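Cilent opens orders for handheld gripper kit

16 November 2022 - Hawi Ejigu
Category: Automation / End-of-arm tooling

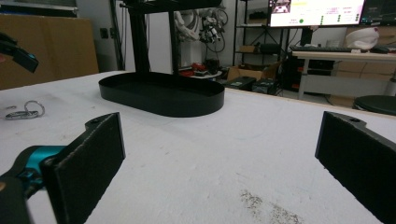

Finger pads of a handheld gripper above a work table, with an oval tray and a white robotic arm beyond.

Cilent has opened orders for a handheld gripper kit that lets an operator record grasping tasks by hand before they are transferred to an arm. The kit is sold through the company's office in Rullville, with first shipments planned for May.

Each kit contains two handheld units, a charging dock, a mounting plate and a set of spare finger pads. Maximum jaw opening is 100 mm. A single unit weighs 251 g without its battery, and the pads attach with screws, so they can be changed on the bench without opening the housing.

Recordings are processed in Wike, the company's desktop software, which checks each one for tracking gaps and marks it as usable or rejected. In a trial at the parts supplier Lidberg, operators kept 76 percent of recordings on the first pass. Most rejects came from fast wrist turns, according to Marjan Mirzaei, who ran the trial.

"Slow operators get better files," Mirzaei said. "We now spend the first hour on pace alone."

Cilent product manager Hiếu Ông said an update to the tracking filter is in testing - it will be free to existing license holders. A softer pad for thin-walled parts is also planned, but has no release date.

The software license is billed yearly and covers one workstation. Pricing is by quotation. Training at the customer's site is available at extra cost.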